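Dish rack as a bench organiser: does anyone keep it up past a month?
General Home > Storage and Tidying

slotgrid_sceptic
Posts: 922
I keep being told the answer to a messy work table is a dish rack. Put it in the middle, stand things in the slots, done. So I've given it a go on the black cloth with the cardboard box beside it for whatever won't fit.

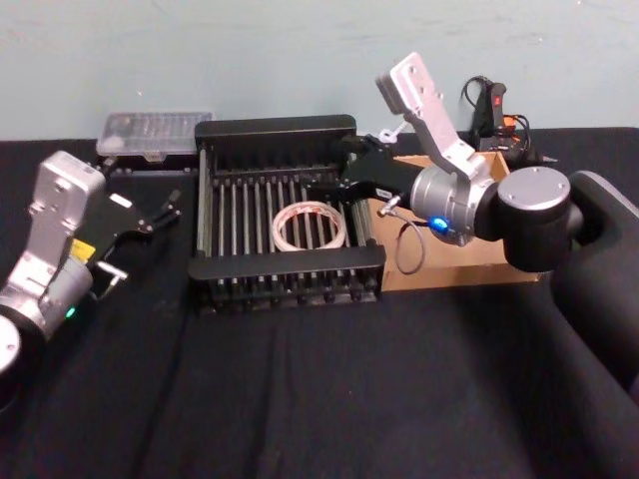

My complaint is the tape. A roll doesn't stand in slots made for plates, at least not any roll I own, so it ends up lying flat across the rods and takes the room of several plates. At that point I've paid for a tray with holes in it. The clear case at the back does more for me and it cost less. Convince me.

yorath_shed
Posts: 3540
You're using it wrong. Racks are for flat stuff: sandpaper, envelopes, cutting mats, offcuts of ply. Mine's a Bravby and it has sat on the bench since January with sheets filed in it. Tape goes on a dowel.

slotgrid_sceptic
If tape goes on a dowel and small bits go in the case, what's left for the rack? I don't have enough sandpaper to justify furniture for it.

kettleandtwine
Posts: 2858
With the OP here. Everyone who recommends these has a photo taken the day they set it up. I bought the Naronon one, the long one with the drip tray, and within a fortnight there were pens down between the rods and a tape measure jammed in sideways. Back to the kitchen it went, where it's quite a good dish rack.

yorath_shed
Pens in a dish rack is user error, mate. That's what the cutlery cup is for.

kettleandtwine
Mine didn't come with a cutlery cup.

pinboardpat
Posts: 2
New here. I wrap parcels at home and I'd keep the rack but get the cloth off. Rack feet on cloth drive me up the wall, every time you pull something out the whole lot shifts and the cloth rucks up. Rubber mat underneath, much better. Also is the cardboard box staying? Mine was "temporary" and it's now full of other boxes.

slotgrid_sceptic
Cloth stays, the table under it is worse. Fair question on the box. I suspect the box is the only part of this that'll get used.

yorath_shed
Cut the flaps off it then. Open flaps take up elbow room and things get lost under them.

kettleandtwine
Disagree, leave the flaps. Fold them shut and you've got somewhere to put your mug.

yorath_shed
A mug on a cardboard lid. Righto.

slotgrid_sceptic
I'll leave the rack out a bit longer and file some envelopes in it as suggested, though I'm not expecting much. If anyone has the Nonari rack with the wider gaps, does a fat roll of packing tape stand up in it or does it just lean? The colour I don't care about.

pinboardpat
Had a look at one in the shop. Skinny rolls stand, fat ones lean.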